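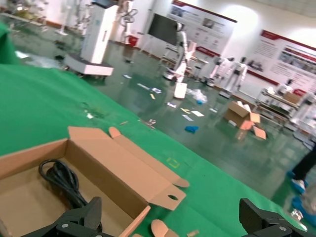 Stedow Cable Packing Set

Version notes and contents. Maintained by Dušan Urban. Last updated Feb 9, 2022.

What it covers

Stedow is a set of 1097 short recordings of one job: putting a coiled power cable into a plain cardboard box and closing the lid. The box has a long flap with a tuck tab. A recording starts with the box open and ends when the tab is in or when the time limit of 200 seconds runs out. Runs that hit the limit are kept and have "timeout" in the notes column.

Packing surface

The work is done on a table with a green cloth over it. The cloth was not replaced between sessions and has a torn, worn patch near the middle where pale fibers show. Do not use the patch as a position marker. The cloth was pulled straight several times in December and the patch moved with it.

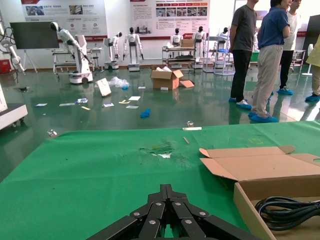
Floor and clutter

The floor was left as it was. Expect paper slips, plastic bags, gloves and other boxes past the edge of the table. None of these are labeled. Labels cover only the box, its flaps and the cable.

Files

runs.csv: one row per recording
labels/: box, flap and cable outlines
notes.txt: session remarks, unedited

Known problems

147 rows have no box ID. The outlines for the small side flaps are less careful than those for the lid. Black cable in a shaded box is hard to outline, so check the labels before using them for loop counts.

Related sets

Jallico uses the same column names and can be merged with this one. Stutari does not.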